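To: small-automation list
Subject: Re: second cell – what to put in the bid
Reply to: list

I've read the thread twice and I still think we're about to spend the money in the wrong order. Quoting the part I mean:

> We should ask for the whole lot in one go. Drolline will hold
> their price until the end of March, and two arms on one table
> is plainly more use than one arm on two tables. If we split
> the bid we'll be back here in the autumn asking again.
> Spares and fittings can come out of running costs, they're
> small beer. The block sorting already shows what the arms can
> do, so I can't see what more anyone would need in order to
> say yes.

I don't doubt the price will be held. Drolline held it last time as well, and the time before that, and I've yet to meet a supplier whose final offer was final. What bothers me is the last sentence. The block sorting shows that an arm can be brought over a small block on a table covered in brown paper and marked out in blue tape. I like it and I've stood and watched it for longer than I'd admit to my manager.

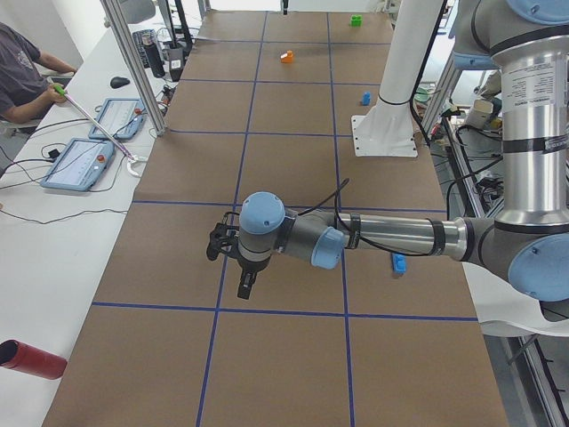
The Walluvside job is mixed returns. Soft bags, boxes with one corner gone, things in shrink wrap. I'd want to see a week of that, on one arm, before putting my name to a second pair. If the answer is good I'll sign happily. If it's poor we'll have learned it for the price of some cardboard.

Then there's the small beer. I went back through what we spent after the first cell was "fully funded", and the part that wasn't in the bid came to 3027. None of it was silly. It was cable, brackets, a bench for the pendants to sit on, a second delivery charge when the mounting plate came with the wrong holes, and training for people who had been told they wouldn't need any. Running costs took the hit and we went without new lamps on the packing side until the summer.

So if we must go in this round, I'd like these set out as lines of their own:

1. Table, frame and guarding. Priced together, from Dresetti or whoever, with fitting included. Last time the frame was in one quote and the person to bolt it down was in another. Allow for the side table as well, as the pendants and their cables take up more room than the drawing gives them.

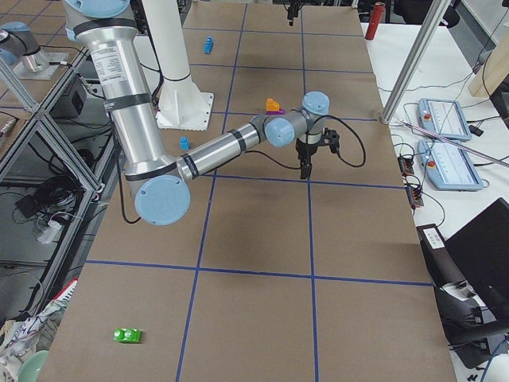
2. Grippers and spare fingers. The quote has one set per arm. I'd ask for 4 spare pairs of fingers and get the lead time in writing. Zinchenko say 23 working days for anything not on the shelf, and fingers are never on the shelf.

3. Wrist cameras. I'm in two minds. They're down as optional at 600 each and the sales sheet talks as if they settle everything. What they give you is a close view of a small patch of table, and somebody still has to write the part that makes sense of it. Shiny things worry me most, and half of Walluvside's returns are shiny. Glare off one edge of a glossy block is a nuisance – glare off a whole bag of shiny stuff is another matter.

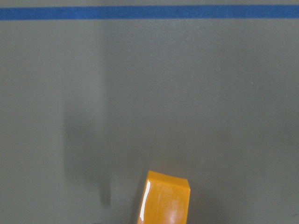

I'd buy one camera, try it on the worst of the returns and leave the rest as an option at the same price. If Drolline won't agree to that, I'd take it as a sign of what they expect us to find.

4. Somebody's time. The bid has nothing at all under this. "Absorbed by the existing team" is how it was put last time too, and the existing team is still absorbing it. Put in a day a week for the first six months and let them strike it out if they want to, but make them strike it out.

On one arm or two: I haven't seen a single figure for how much faster the pair is on one table. Two arms that have to keep out of each other's way may well spend a fair bit of the day waiting. If anyone has timed it, please post the numbers, and say what the arms were picking up.

I'm not against the second cell. I would vote for a bid with the four lines above in it and a trial on real returns written in as a condition. I won't vote for the present draft, and I'd ask that it doesn't go to Walluvside with the list's name on it until we've had replies from the people who'd have to run the thing.

Also, the draft attached to the last message still has the old floor plan in it, the one with the door on the wrong side. Could whoever holds the master copy swap it?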